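Call for participants: readers and recorders wanted for the Rendwood detention log

Posted 3 April 2018

Hi, I'm Ghazal, and I run the Rendwood detention log with Fereshteh Ghasemi. We keep a public record of people held for political reasons: who was taken, where they were last known to be, whether there's been a hearing, whether they've come home. It started as a spreadsheet on my old laptop and it now has 426 open entries, and we can't keep up, so I'm writing to ask for your help!

We're looking for 20 people who can give us a few hours a week until December. It's all done from home, in your own time, and you don't need a law degree or a background in human rights work. I was a payroll clerk before this and I reckon that was decent training, to be fair. If you've ever chased a missing invoice through three departments you'll recognise the feeling.

What you'd be doing depends on what you're good at. Some of you would read court notices and family statements and pull out names, dates and places. Others would check for doubles, which is a bigger job than it sounds when the same man's name has been spelled five ways by five different papers. And if you read Farsi, Arabic or Burmese, please, please get in touch, even if you can only spare an hour. We have 279 statements waiting on a translator and some of them have been sitting there longer than I'd like to admit.

You won't be ringing families. Fereshteh does that herself with two people she's worked with for years, and it's staying that way. You also won't be asked to look at photos of injuries. Some of the written material is hard going, though, and I'd be doing you a disservice if I pretended otherwise. We have a group call each fortnight where people can talk about it, or about their tomatoes, whichever they need more.

A few practical things. You need your own computer, a password manager (we'll help you set one up) and a bit of patience with our database, Botness, which is slow on a good day and logs you out if you go and make a cuppa. You'll sign a confidentiality agreement. Training is two evening sessions online, and after that you'll be paired with an experienced reader for your first month.
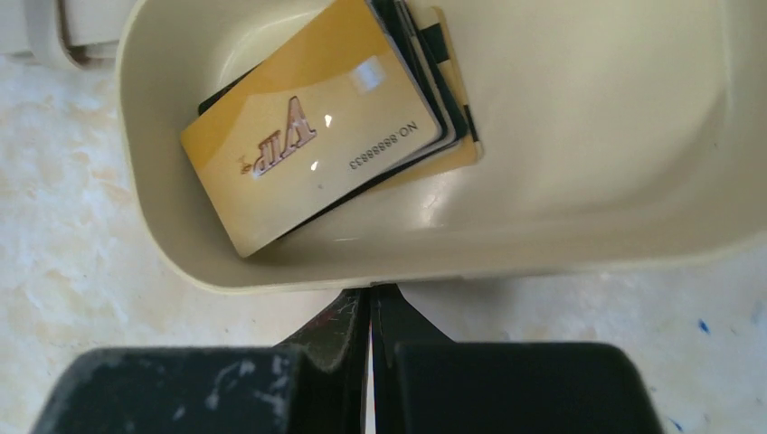

Now, money. Most of the spots are unpaid, sorry. We do have a small grant of $3,000 from the Soltani Fund and it's going to the translators first, as an honorarium, with whatever's left covering phone and internet costs for anyone who'd otherwise be out of pocket. Just ask — you won't have to fill in a form explaining yourself.

If you have family in a country we cover, tell us early on. It doesn't rule you out at all, but we'd want to talk through what's safe for you and for them, and whether you'd like to work under another name. Several of our readers do.

To put your hand up, write to me care of the Gravham Community Legal Centre and mark it "detention log". Tell me your languages, the hours you can realistically manage and why you're keen. A paragraph is plenty and I don't need a CV. I answer everyone, usually within a fortnight, and Fereshteh and I will have a chat with you by phone before anything's settled.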